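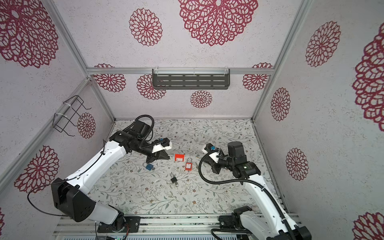
June, first week of the new spool

Up at six to check the overnight print. It had got to layer 376 and then gone thin. The walls were there but I could push a fingernail through them. The Prorkik was still moving, laying down almost nothing. I stopped it and let the bed cool before I touched anything.

Took the idler off the extruder. The drive gear was packed with orange dust from the Joser filament, which is the second time this month. Brushed it out with a brass brush and looked at the filament where it had stopped. There was a flat spot ground into one side. So the gear had been spinning in place, probably for hours.

I had put the tension up a half turn after the last time. I now think that made it worse. Backed it off to where it was when I built the thing, then marked the filament and ran 100 mm through with the nozzle off. It was short by 2 mm, which is close to what I had before. Did it again with the nozzle on at 210 and it was short by 9. That points at the hot end. 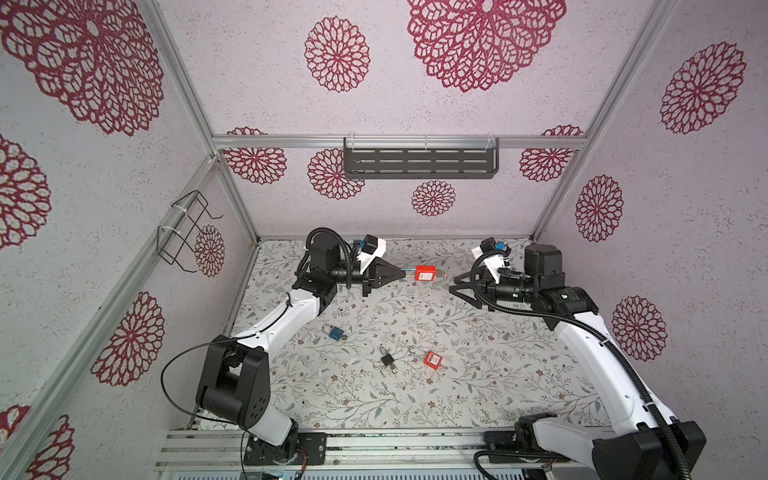 Maren Tilley, workshop editor

Cold pulls after breakfast. The first two came out clean. The third had a dark fleck on the tip the size of a grain of pepper. Did two more and got nothing. The nozzle has 400 hours on it by my log, so I swapped it anyway and put the old one in the jar.

Fed 100 mm again with the new nozzle. Short by 2, same as with it off. Good enough to change the steps in firmware and leave it there.

Drove to Olmedo at lunch for PTFE tube and a bag of M3 heat-set inserts. They were out of the short inserts. Bought the long ones, which means the bracket has to get 2 mm thicker. Redrew it in the car, then again at the bench when I could read my own writing.

Sliced the bracket in Godalard this afternoon. It came to 3598 lines with the supports turned off, and 21 grams. Dropped the outer wall speed and left the infill alone. I also turned retraction down from 1.2 to 0.8. I suspect all those small retractions over the same bit of filament are what chews the flat spot, but I changed too much today to be sure of that.

Started it at 4:30. First layer went down fine except for one corner that lifted a little near the front clip. Pressed on with it.

Still to do: dry the rest of the spool, order short inserts, find the 1.5 mm hex key. The bracket finished before supper. One insert went in crooked and I left it.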